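Denim drive at Grukamdale hall passes 2,000 pairs

The secondhand denim drive at the Grukamdale community hall closed its doors to new donations on 3rd August with 2,108 pairs of jeans taken in, more than in either of the two years before.

Sorting is now under way. Loretta Bellamy, who started the drive, said the first boxes should leave for schools and shelters in the county before the fall term begins, with a second round planned for December.

"People think of coats when they think of giving clothes away," Bellamy said. "But kids go through jeans faster than anything else, and a good pair costs a lot new."

The jeans are being gone through by hand in private homes as well as at the hall, which is booked for other groups most evenings. Each household takes a load, spreads the pairs out on the floor one at a time, and checks the seams, pockets and zippers before folding. 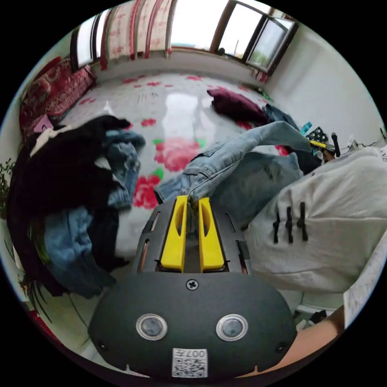 Pairs with small faults go to Trinity Thibodeaux, who runs a mending class on Clonix Street and has taken on 199 of them so far. Most need a new button or a stitched pocket. Knees are patched only on children's sizes, as adults tend to pass over patched pairs on the rack.

Another 316 pairs were too worn to hand on. Those will be cut up for quilt squares and tote bags and sold at the hall's winter market, with the money going toward postage and boxes.

Birdie Crenshaw, who keeps the size list, asked that donors next year empty all pockets and pin a note to each pair with the waist and leg length. Labels are often faded or missing, she said, and measuring slows the work down more than any other step. Dark and light denim do not need to be kept apart.

Families in the district who need jeans can ask at the hall desk during opening hours. No proof of income is required. Children's sizes are going quickly, and 42 requests were already waiting when the drive closed. Shirts, jackets and shoes cannot be accepted at present.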